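Drovelov Night Bus Stops

Stop-level boarding counts for the night bus network in Drovelov, with the bylaw zone each stop falls in. Released by the Brolby transit desk for anyone comparing late service with taxi and ride-hailing coverage.

Contents

stops.csv has 334 rows, one per stop. Columns are stop_id, street, zone, shelter (y/n) and routes.
boardings.csv has 2,043 rows, one per stop and month where at least one boarding was logged. Months with no boardings are left out, so fill them with zero before averaging.
zones.csv lists the 36 bylaw zones and the hours when street pickup is allowed in each.

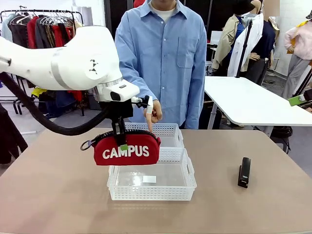 Red CAMPUS pouch above the two white baskets.

How the counts were made

Drivers log boardings on the fare unit. Transfers count as a new boarding. Children under five are not logged. Counts cover departures between 11:30 p.m. and 5 a.m., and a trip that starts before 5 a.m. is counted to its last stop.

Stops on Loruvness Road were renumbered in July. We kept the new numbers throughout and put the old ones in stops.csv under old_id.

Known problems

- Route N4 has no data for March. The fare units were being replaced.
- The Karunaratne Square stop sits on a zone line. It is assigned to the zone on its north side.
- Any stop with more than 900 boardings in a month was checked by hand against the depot sheets. Smaller values were not.

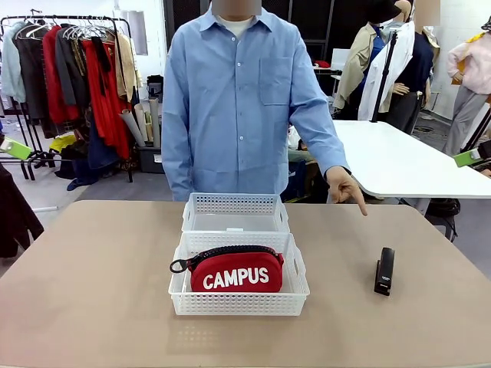
License

Free to use and share with credit to the Brolby transit desk. Please report errors with the stop_id and month.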